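Setting up job alerts in Kadgate

1. Open Alerts and choose New. Type one job title, not five.

2. Set the distance. The default covers half the country, whatever the sales page says about "local matches".

3. Untick "Similar roles". My test search for payroll clerk brought back 257 adverts, and 78 of them were for van drivers.
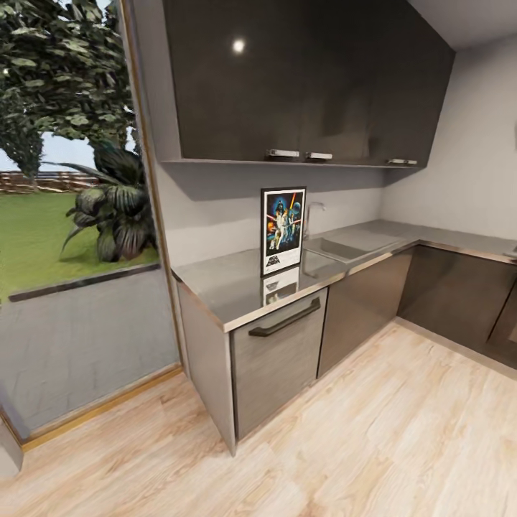
4. Pick a weekly email, sent on Tuesday. The instant setting is mostly noise.

Note: the "match score" is worked out from your CV keywords. I would ignore it.

Caution: cover letters over 2000 characters are cut without warning. Save a copy first.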